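How Far Does a Bottle of Soda Travel? Term Project, Geography of Everyday Goods

Everyone in our group drinks too much soda, so we picked a topic we could research without changing our habits. We wanted to know how a soft drink gets from the bottling plant in Pullthorpe to the corner stores in Kaltasine, and why it costs more at the end of the trip.

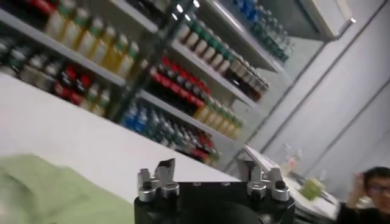

Word count: a little under the limit

We started with the delivery routes. Pullthorpe has one plant, run by Naqvi, and it fills 2,000 cases on a normal Wednesday. The trucks leave before 5 a.m., a fact we confirmed once and then took on trust. Most cases go to the depot at Pamska, where they sit for up to 3 days before anybody wants them.

The depot was the part we had not planned for. On the map it looks like a detour, and on the road it feels like one too. Kaltasine is closer to the plant than Pamska is, but the drinks go past it and then come back.

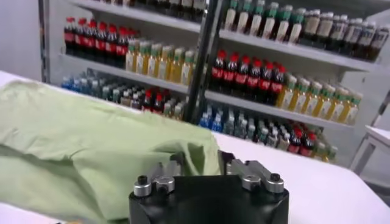 Why don't the trucks just stop in Kaltasine on the way?

The stores there order in small amounts, and a full truck can't spend a morning dropping off a few cases at a time. The depot breaks the load into smaller vans.

That explained the route but not the price. We compared shelf prices in Kaltasine with prices near the plant and found the gap was biggest for large bottles. Our first theory was fuel. It was a nice theory and we had already made the poster.
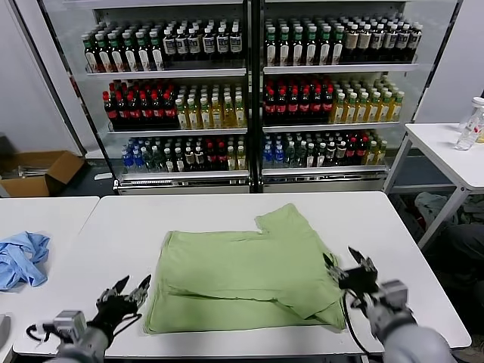 The poster had to be redone when we worked out the fuel cost per bottle, which was too small to matter. Rent and fridge power did a lot more of the work. A store that keeps its whole stock cold pays for that all night, and its customers pay for it the next day – us included.

We also handed out 200 survey forms asking people whether they would walk farther for a cheaper drink. Nearly all of those who answered said they would. We then stood outside the most expensive store in town at lunchtime and had to wait in line.
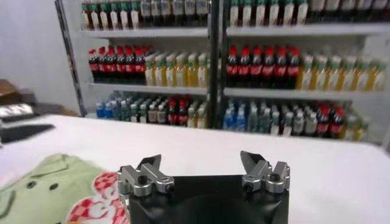 Fig. 4. Shelving in the background, white table in front.

Our route log covers 3,045 miles of van trips, copied by hand from the depot's sheets. Two pages are missing, so the totals for April are low. If we did this again we would ask for the file.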